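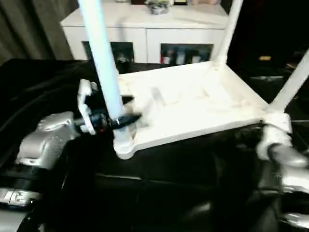 Photos: Yaroslav Dovhaniuk

# Putting legs on a plastic chair (the push-in kind)

Quick one, I have to leave soon. We did a stack of the white Tosus chairs for the Wirnonis hall in September and I got asked how so many times I'm just writing it down.

You need:

- seat
- legs, all of them, check the bag
- old sheet or plastic to work on
- rubber mallet, maybe
- dry rag

**1. Cover the table.** White plastic picks up every scratch. Cloth, sheeting, whatever you have. Sweep the grit off first.

**2. Seat upside down.** Underside facing you, ribs and all. Run a finger round each socket and pull off any little plastic whiskers. A blob of leftover plastic in there and the leg will sit crooked forever.

**3. Lay the legs out before you push anything.** On ours the front pair is a bit longer than the back pair. Stand them side by side and you'll see it. Mark the back ones with a scrap of tape.
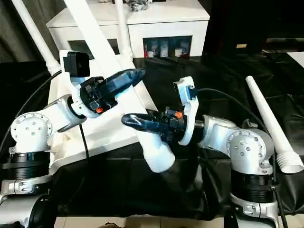 **Do I need glue in the sockets?**

Skip it. A good push fit holds by itself, and with glue you can't swap a cracked leg later.

**4. Start each leg by hand.** Straight in, small twist, stop. Get all of them started and dont drive any home yet. Hold the seat down near the corner you're working on, otherwise the whole thing skates off across the sheet.

**5. Now push them home.** Opposite corners, like wheel nuts. Lean on it. If it won't go, put the rag over the foot and tap with the mallet. Tap, not whack. Tahira split one on the first day.

**6. Check the wide end.** Where the tube flares out, look all the way round. An even gap is fine, a gap on one side means it's cocked. Pull it, turn it a little, go again.
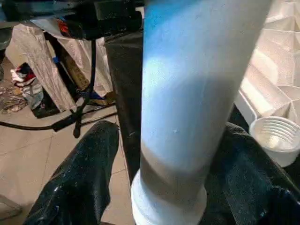
*White tube and the wider ring at its bottom end.*

**7. Flip and sit.** Flat floor. Rock it corner to corner. If it wobbles, swap the two back legs over before you blame the floor. Sit down slowy the first time.

Takes 5 minutes a chair once you've done a couple. Peel the tape off the back legs before you stack them, it goes gummy.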